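The Wanport Robotics Club: Report on the Autumn Term So Far

Posted 2022-10-27 by Nahuel Gallardo

Readers of this blog will know that I have given my evenings to the Wanport student robotics club for several years, first as a member and now as its coordinator. It has become my custom to set down an account of each term while it is still in progress. The present term has been devoted almost entirely to the Insaurralde Cup, an inter-college competition conducted in simulation, and the following remarks concern that work.

The task for this year is the handling of laundry. Each team receives the same simulated table, with two arms mounted on a shared rail, and must write a controller able to pick up a sock, straighten it and lay it down within a marked area. The final round requires two socks to be paired. Points are awarded for placement and deducted for contact between the arms. Teams are allowed 400 attempts for each scored submission, and the starting position of the sock is altered for every one of them.

The club entered in September with no experience of cloth. Our previous work had been with blocks and bottles, which keep their shape when they are taken hold of. A sock does not, and the members were obliged to abandon a good deal of code which they had believed to be reusable. The grasp planner written last February, of which its authors were justly proud, was the first part to go.

It was agreed at the opening meeting that the work should be divided between two groups. One group is responsible for perception, that is to say for finding the cuff, the heel and the toe. The other is responsible for motion. I had some reservations about this arrangement, as it can leave each half of the club ignorant of the other's difficulties, and I therefore asked that the groups exchange one member every fortnight. The exchange has been observed with reasonable punctuality.

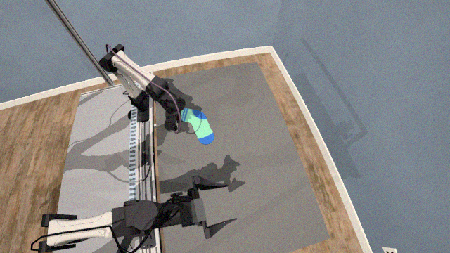 The motion group has spent the greater part of October on the approach to the cuff. In the first version, the gripper descended at a fixed angle whatever the orientation of the sock, and frequently closed on a single layer of cloth or on nothing. The present version turns the wrist to follow the line of the opening before it descends. In our most recent full submission, 311 of the 400 attempts ended with the sock inside the marked area. The earlier submission had not reached half that number, and the members were entitled to their satisfaction.

Coordination of the two arms remains the weaker part of our entry. Both arms travel on the same rail, and for some weeks the controller simply held one still while the other worked. This was safe but slow, and it will not serve for the final round, where the time allowed is short. Grelteretti, the team which shares our laboratory on alternate evenings, has adopted a scheme in which each arm reserves a length of rail before moving. They were kind enough to explain it to us at some length, and we have begun a version of our own. I should record that the courtesy was returned in the matter of heel detection.

A word is due on equipment. The simulations are run on the college machines overnight, and the club is grateful for the access. The remaining expense has been met by a grant of 3,000 from Histex, the textile firm, whose staff also gave an instructive talk on how knitted fabric stretches and recovers. Several of our friction settings were revised on the strength of it. The balance of the grant will be put towards travel to the final, should we qualify.

New members are asked to note the following points. The shared repository must be updated before the overnight run is started — two evenings' results were lost this month through neglect of this rule. Changes to the cloth settings are to be entered in the log with the initials of the person making them. Those who have not yet completed the introductory exercises should do so before joining either group, and may apply to me for assistance.

The next scored submission is to be made at the end of term. Until then the club will meet at the usual hour in the upper laboratory, and the motion group will continue its work on the rail reservations.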